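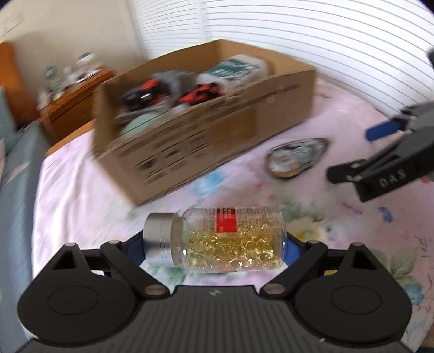 Sitgate Home Handling Group
Minutes of the September meeting

Present: Imre Vörös (chair), Edit Fülöp (minutes), and nine others, making 11 of us in all, with two joining by phone from Drusby. Apologies had come in from the Pamell people, who were on the road.

Imre opened at 6:30 pm and thanked everyone for coming out in the rain, and thanked whoever brought the plum cake, which was gone before item two.

1. Minutes of the last meeting

Accepted with one correction. The working draft is called the Sangkhawat notes, after the street where we first met, and I had spelled it three different ways. My apologies to all, and I have now put it in my dictionary.

2. Good practice for hand-held gripper work in homes

This took up most of the evening, and I think we were all glad to give it the time. Imre went through the draft section by section.

Bottles and jars. The draft said "closed containers only." After a good long talk we agreed to say a little more: the cap should be checked by hand before the first pick, and again whenever the bottle has been dropped. Anything holding pills, capsules or supplements goes back to the person who lives there at the end of the session and is never left in a sorting box overnight. Drusby asked whether a full bottle and a nearly empty one should be treated as the same object. We decided they should be logged separately, as the weight is so different in the fingers.

Grip. There was a friendly disagreement on this one. Some members like to squeeze until they are quite sure, and others (your minute-taker among them) were taught to close until the pads meet the sides and then stop. The wording we settled on is "firm enough to lift without slipping, and no firmer." Edit to add a line on wiping the pads between objects, which has been our habit for ages but was never written down anywhere.

Labels. Prescription labels showing a name or address are to be covered or turned away before recording starts. Shop labels may stay as they are.

Power tools. Battery out, if there is a battery, and the bit or blade off before the tool goes anywhere near a shared box. This was already in the draft and went through without a word said against it.

Soft surfaces. One of the Drusby members wanted beds and sofas left out of the rules altogether, on the grounds that boxes tip on them. Several of us spoke up for keeping them, as people really do sort their things on the bed, and a standard that only works on a hard table would be of little use to anyone. Agreed to keep beds in, with a note to set the box well back from the edge and to ask before putting a dusty one on somebody's sheets.

Two grippers at once. Whoever is holding the object has right of way, and the other waits until it has been set down and released. Imre would like the two operators to say "mine" and "yours" out loud. Not everyone was taken with this, but we will try it until the next meeting and see how we feel.

3. Session log

Edit reported that the log now stands at 1,402 entries, of which more than 1,000 have the surface filled in. She asked, very nicely, that people fill in the rest while they still remember. Sessions stay capped at 30 minutes before a break. Imre reminded us that the break is for the wrists and should not be spent typing up notes.

4. Any other business

The spare case of finger pads is at Imre's house and can be collected any evening after supper. Please ring first on account of the dog.

There was a question about whether our notes could be shared with the Pamell group before they are finished. Everyone was in favor, so long as "draft" is written on each page.

Actions
Imre: rewrite the grip and two-gripper sections and send them round.
Edit: pad cleaning line, and a reminder about blank surface entries.
Drusby members: a short paragraph on keeping boxes steady on a mattress.
All: try "mine" and "yours."

The meeting closed at 8:45 pm. Next meeting at the same place and hour, and Edit will bring the cake.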